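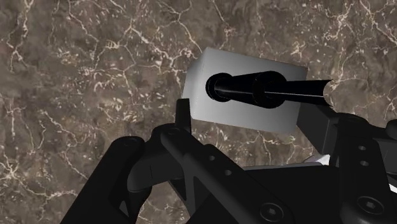
Drita Kadrić's view was that a person with 424 dollars left in his account had no business simulating marble.

"It was the default," said Habibur.

"The default is gray. I've used it. You went looking for marble."

He had gone looking for marble. He had spent most of Sunday evening on it, in the back corner of the Varnbridge shared workshop, while the real arm sat on the bench beside him with its wrist in pieces and its screws in a muffin tin. The real bench was chipboard with a burn on it. If the simulated gripper was going to hold a simulated peg, Habibur felt, it might as well do it somewhere nice.

"Has it picked it up yet?" Drita asked.

"It's approaching."

"It was approaching when I went out for a sandwich."

He ran it again. The fingers came up, the peg shivered, and the whole block shot off over the marble at a speed the log gave as 79 meters per second. Drita watched it go. She had built a cat feeder in this same corner, over one winter, and it had fed the cat. She brought it up less often than she could have.

"Contact stiffness," Habibur said.

"Is that what that was."

The plan, as pinned above the bench, was that by July the arm would fit pegs into blocks without help, and that Long's, the hardware store on Bandcombe Road, would be so taken with it that they would put it in their window. Long's had not been told. Under the plan was a receipt for the motors, and under the receipt was an older plan, for a kayak.

He lowered the stiffness. The fingers now sank into the peg as if it were butter and came out the other side. He raised it halfway. The peg stayed where it was, the fingers closed, and for more than 200 steps nothing flew anywhere. Habibur stopped breathing so as not to disturb it, though it was a computer.

"Huh," said Drita, and pulled up a stool.

At step 400 the gripper lifted. The peg came with it, and so did the block, which was supposed to stay down.

"Well, it's holding it," she said.

"It's holding all of it."

"Long's might like that. Customers could bring in things that are stuck together."

He saved the run under the name Stirneleo, for reasons he declined to go into, and began hunting through the settings for friction. Drita reached past him for the muffin tin, picked out a screw and turned to the wrist.

"Which way up does this go?" she said.

Habibur looked at the wrist for some time.

"What does it do in the marble one?" he said.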